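When a robot squeezes too hard

Gosia is a robot arm at Pastwood. Her job this December -- put tissue packs on a shelf. Easy for you. Hard for her!

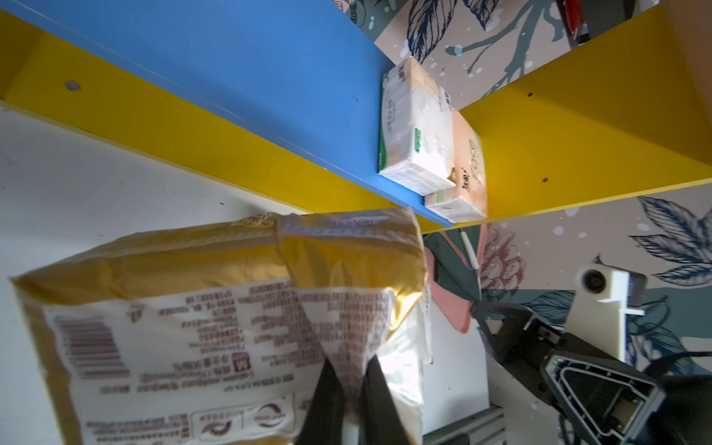
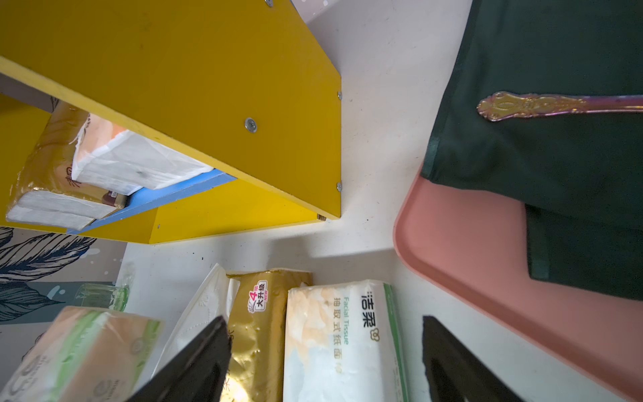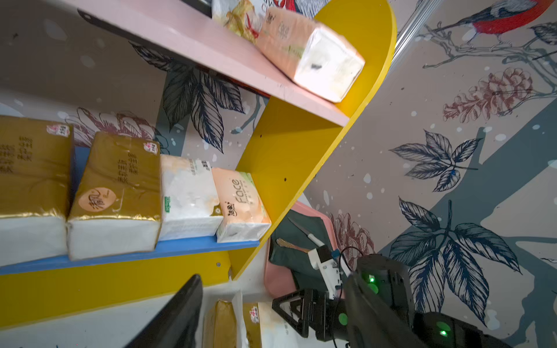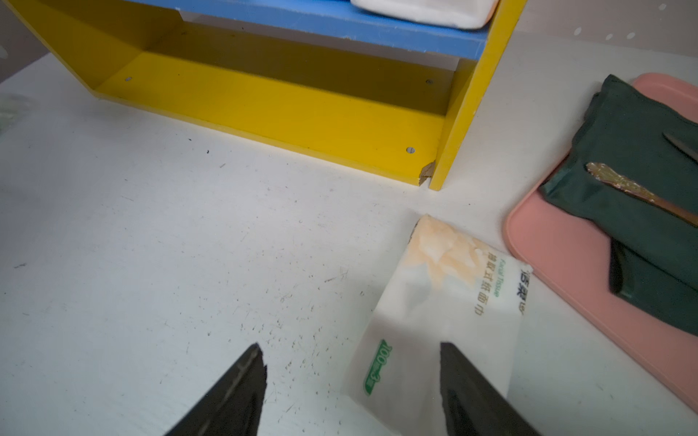 Tissue packs, a shelf and a gripper.

So what went wrong? One day Gosia grabbed a pack and just kept squeezing. The number telling her "stop, you've got it" came in late. Very late. A soft pack is tricky anyway, becuase it squashes. The wrapper gets crinkly, like the yellow-and-white one between the black fingers in the first picture, and then it's hard to know where the pack ends. A wood block pushes back right away. Tissues don't. Graham Mapplebeck hit the big red stop button. Pack ruined, no fingers hurt.

The fix: a new cable, and a rule. If no number comes, let go. Evie Treloar then ran 48 test grabs -- all fine.

Safety bit. Never put your hand near a robots gripper, even when it looks asleep. Ask a grown-up where the stop button is first.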